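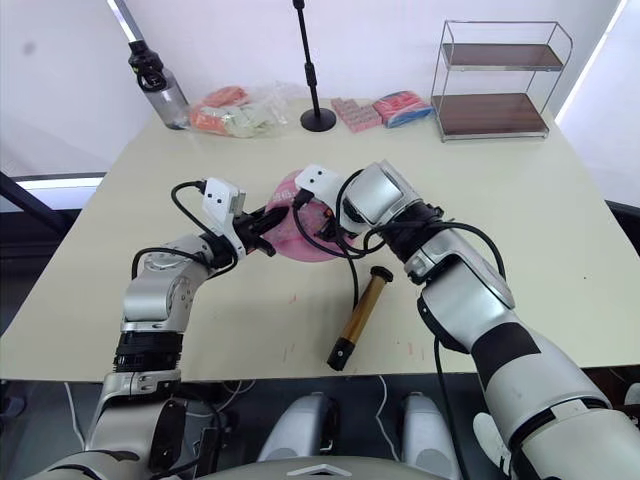 Two robot arms over a cream tabletop.

How to Bag and Board a Comic for Storage

Updated 10 Jun 2020

Applies to standard-size modern issues. For Golden Age, Silver Age or magazine-size books, buy the matching bag and board first.

What you need
Bags, one per comic
Acid-free backing boards, one per comic
Acid-free tape
A short box

Step 1
Wash and dry your hands. Clear a flat surface and wipe it down.

Step 2
Check both sides of the board. If one side is glossy, that side faces the comic.

Step 3
Slide the board into the bag until it sits flat against the bottom seam. Bags with the flap at the back are easier to reopen.

Step 4
Hold the comic by the spine and the open edge. Lower it into the bag in front of the board. Do not push on the corners. If it catches, pull it out and start over.

Step 5
Press out extra air with a flat palm, working from the bottom up. Fold the flap over the back and tape it down. Fold under one end of the tape to make a pull tab. Keep the sticky side away from the book whenever the bag is open.

Step 6
Label the back of the bag, never the comic. Write title, issue number and cover type. For a retailer incentive variant, add the ratio, such as 1:50. Example: Stendimine 13, cover B, 1:50.

Step 7
Stand the books upright in the box. Leave enough slack to lift one out without bending its neighbors. Fill a half-empty box with spare boards so the books do not lean.

Keep the box off the floor and out of direct sun. Replace polypropylene bags every 5 years, or sooner if they turn yellow or wavy.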